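Warneritz Publishes Desk Storage Guide and Extends Grustholm Organizer Line

Category: Home & Office / Storage
Reading time: 5 min

Wednesday, July 13, 2022. Warneritz, a supplier of storage goods for offices and home workrooms, today released a planning guide for small desktop storage together with an extension of its Grustholm line of transparent organizers. The guide covers the selection, placement and upkeep of clear plastic cabinets and drawer units on work surfaces. It is available at no charge to trade customers and to retail buyers.

The guide was prepared after a review of service requests received since January. The largest group of requests concerned units that had been bought for one purpose and were being used for several. A cabinet specified for stationery was often found to hold tape, batteries, clips and personal items in addition to pens. The guide therefore treats the desktop organizer as mixed storage from the start and gives placement rules on that basis.

Placement is addressed first. Warneritz recommends that a tall unit stand at the far side of the desk, with its back to a wall or panel, and that the area in front of the lowest drawer be kept free for the full travel of that drawer. Writing instruments in current use belong on the open surface or in the bottom drawer. Upper compartments are reserved for items used less than once a day. Where a desk is shared from both sides, the unit should be turned so that the drawers face the person who does most of the writing.

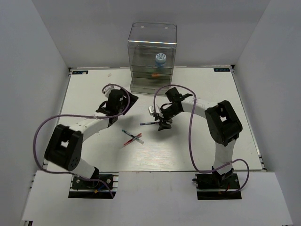

Smoke-tinted plastic is the subject of a separate chapter. Tint lowers the visual effect of mixed contents on a desk while leaving enough transparency for a user to find an item without opening every compartment. The effect depends on the color of the item. A small round container with pale blue sides and a white lid remains easy to pick out inside a smoky gray cabinet, and an orange object stored lower down still reads as orange through the tint. Dark items on dark trays are harder to locate, and the guide advises placing them in the drawer that is opened most often. Labels on the outside of a tinted unit should use light lettering on a dark ground or a solid light ground. Clear labels are not recommended on tinted surfaces.

The second chapter deals with untinted units. Clear plastic gives the shortest search time and is preferred for stock cupboards, classrooms and mail rooms, where the user may not be the person who filled the unit. It also shows dust and fingerprints sooner. Warneritz advises wiping the outer walls with a soft cloth and a mild soap solution. Alcohol wipes, window cleaner and abrasive pads should be kept away from the plastic, as should direct heat. A unit that has been washed should be dried with the drawers out.

Loading order is given in a short procedure. The user empties the unit onto the desk, sorts the contents by frequency of use, and discards dried-out pens and empty packaging. Heavy items are returned first, to the lowest compartment. Round containers are placed in the upright section, lids up. Flat items go into the trays. Pens are returned last, all pointing in the same direction, and those that do not fit are stored elsewhere. The procedure is repeated when any drawer fails to close without pressure.

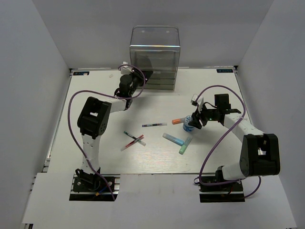 Weight limits are stated per drawer and not per cabinet, as the drawer runners are the first parts to wear. For the extended Grustholm line the limit is 200 grams for each shallow tray. Runners were cycled 2000 times at that load in the company's own workshop before the design was released. The guide notes that a drawer pulled fully open on a light cabinet shifts the center of mass forward, and that heavy contents should be removed from upper sections before the unit is moved.

The line extension consists of 21 items. It includes cabinets in two heights, loose trays, drawer dividers, replacement drawers and a set of low-profile feet for smooth surfaces. Dividers can be moved without tools. Replacement drawers are supplied singly, so that a cracked drawer no longer requires replacement of the whole cabinet. All cabinets in the extension are offered in clear and in smoke tint, and drawers of either color fit cabinets of the same height.

Trays are made to the Hudetau pattern, a shallow profile with a sloped front lip that Warneritz has used in its wall-mounted storage for several seasons. The lip allows a single pen or clip to be drawn out with one finger. In the desktop version the lip has been lowered so that trays can be stacked more closely. Owners of earlier Grustholm cabinets should note that the lowered tray will run in the older housing but leaves a visible gap above it. A spacer is available on request.

Tabletops receive a short section of their own. On white and light-colored boards, Warneritz recommends felt or silicone feet, as bare plastic edges may leave marks when a loaded unit is slid. Feet should be checked when the unit is cleaned. Paper scraps and crumbs tend to gather between the cabinet and the wall behind it, and the guide suggests lifting the unit clear at each weekly cleaning instead of wiping up to its edges. Labels fixed to the table surface should sit outside the drawer path.

Distribution of the extended line is handled by Yao, which also holds the stock of spare parts. Trade orders are accepted from 200 pieces in any mix of items and colors. Retail packs contain one cabinet, its trays and a divider set. Spare drawers, feet and spacers are sold separately and are listed in the parts table at the back of the guide. Orders already placed for the earlier cabinets will be filled as written unless the customer asks for a change.

The guide may be reproduced by schools and offices for internal use. Requests for printed copies, tray samples and color chips can be directed to the Warneritz trade desk. Dimensional drawings for the cabinets are supplied with the samples. Customers requesting replacement drawers should state the cabinet height and tint, along with the position of the drawer counted from the bottom.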